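Wavalel device telemetry, workshop export

Wavalel is a small set of event data from networked temperature and door sensors, put together for testing rule engines and dashboards. It holds 3228 events in one CSV file, plus a lookup file with a line for each device. Ustyna Ivanyshyn maintains it for the Zeltonley workshop.

Contents

events.csv has the columns device_id, sent_at, received_at, event_type, value and battery. Times are in UTC. The value column is in degrees Celsius for temperature events and 0 or 1 for door events, where 1 means open. battery is a percentage and may be empty.

devices.csv gives the name, site and reporting interval of each device. There are 7 devices at 2 sites, Brandes and Cernance. The normal interval is 30 seconds. Door sensors also send an event whenever their state changes. 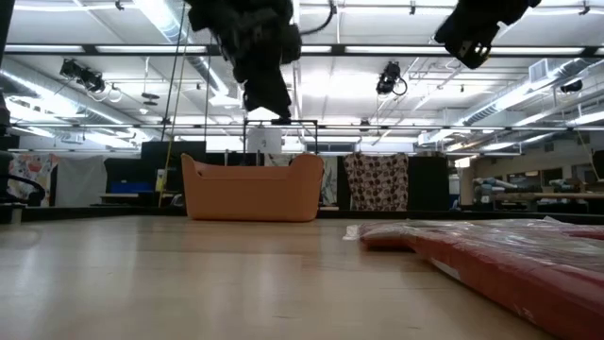

Orange basket and red item in clear wrapping on the tabletop.

Loading the data

Any CSV reader will do. Read device_id as text, or the leading zeros will be lost and the join to devices.csv will fail. Rows are sorted by received_at. If your rules depend on the order in which things happened, sort by sent_at first.

To replay the events against a live endpoint, run replay.py with the endpoint address and a speed factor. A factor of 1 keeps the original gaps between events. The script does not retry failed requests. It writes them to failed.csv and carries on.

Known problems

The Cernance gateway lost its connection one Tuesday and sent its stored events in a batch when it came back. These rows have nearly the same received_at but correct sent_at values. We left them in, as they are handy for testing late arrivals.

One door sensor at Brandes sends the same event twice when its battery is low. The duplicates match in every column except received_at.

Empty battery values mean the device did not report a level. Do not read them as zero.

Changes

October: renamed the column ts to sent_at and added received_at. Scripts written for the older export will need updating.

Please report errors through the issue tracker, with the device_id and sent_at of the row.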